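Wurusgate Food Cooperative
Home About Membership Bulk Foods Workshops FAQ Contact
Search this site Enter keywords Go

Frequently Asked Questions: Bulk Foods and Bring-Your-Own-Container Service

Last reviewed 2023-07-23

The answers set out on this page apply to the Wurusgate store and to the Broltunley depot. Members collecting from the Emudville pick-up point should also read the final section, as pre-packed orders are handled under different terms.

Membership and access

Do I need to be a member to buy from the bulk section?
No. The bulk section is open to the public during normal trading hours. Members receive the marked member price on all dry goods. Non-members pay the shelf price.

How do I become a member?
Application forms are available at the service counter. The joining fee is $5 and is paid once only. An annual subscription is not charged. Applicants must be 18 years of age or older and must provide a current postal address for the register of members.

May another person shop on my membership?
One additional adult from the same household may be nominated on the application form. The nominated person may use the member price but may not vote at the annual general meeting, which is held each August.

Containers

What kinds of container are accepted?
Clean, dry containers with a secure lid are accepted, including glass jars, tins and rigid plastic tubs. Cloth bags may be used for whole grains, pulses and pasta. Flour, ground spices and cocoa must be placed in a lidded container.

Can staff refuse a container?
Yes. Staff will decline any container that is cracked, visibly soiled or damp, or that previously held a non-food product. Paper bags are available at no charge in these circumstances.

How is the weight of my container deducted?
Empty containers are weighed at the counter before filling and the weight is written on a label. The register operator deducts the labelled weight at the time of payment. Containers filled before they have been weighed will be charged at their full weight.

Will my label remain valid for future visits?
A label remains valid while it is legible and the container and lid are unchanged. Replacing a lid requires a new label.

Ordering and pricing

Is there a minimum purchase?
There is no minimum for self-serve dry goods. Special orders for whole sacks must be placed in writing with Jamila Dewan, Bulk Foods Coordinator, and are subject to supplier availability.

How are prices displayed?
All bulk prices are shown per kilogram. The price for 200 g is also displayed on herbs, spices and teas.

Can I return bulk goods?
Goods dispensed by the customer cannot be returned following a change of mind. This does not affect any right to a remedy where goods are faulty, incorrectly labelled or unfit for consumption. Please retain the receipt and bring the goods to the service counter in the container in which they were purchased.

Where do the dried beans and chickpeas come from?
The origin of each product is printed on the bin card and is updated when a new lot is opened. Our Yáñez range is supplied in sealed sacks, and the lot number may be obtained from staff on request.

Allergens and storage

Is the bulk section suitable for people with food allergies?
The cooperative cannot guarantee that any bulk product is free from traces of gluten, tree nuts, peanuts, sesame, soy or milk. Scoops are assigned to individual bins, but transfer between products may occur. Customers with a serious allergy are advised to purchase pre-packed goods.

How should pulses be stored at home?
Pulses should be kept in an airtight container in a cool, dry cupboard, away from direct sunlight. Older stock remains usable but may require a longer soaking and cooking time. Purchases from different dates should not be combined in one jar.

Measuring at home

Should I measure pulses by weight or by scoop?
Recipes issued by the cooperative give quantities by weight. Place the empty bowl on the scale, set the display to zero and add the pulses until the required figure is reached. A scoop is convenient for transferring goods, but the quantity it holds will vary with the size of the bean and the manner of filling.

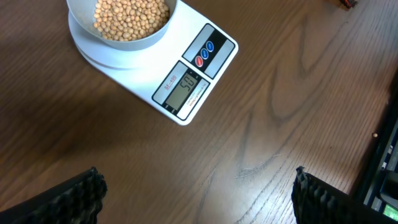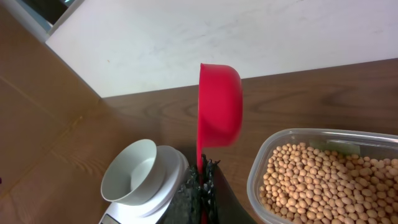

Dried beans in a bowl on a digital kitchen scale (first picture); a red measuring scoop, with an empty bowl on the scale (second picture).

Emudville pick-up point

Can I use my own containers for Emudville orders?
No. Orders for Emudville are packed at the Broltunley depot in sealed paper bags of 800 g. Clean bags may be returned at the pick-up point for composting.

What happens if I do not collect my order?
Uncollected orders are returned to the depot at close of business and held for 5 days. Perishable items cannot be held and will not be refunded.

Whom should I contact with a complaint?
Complaints should be addressed in writing to Berwyn Foulkes, Store Manager, at the Wurusgate store. Please include your membership number, where applicable, and a copy of the receipt. Written acknowledgement will be provided.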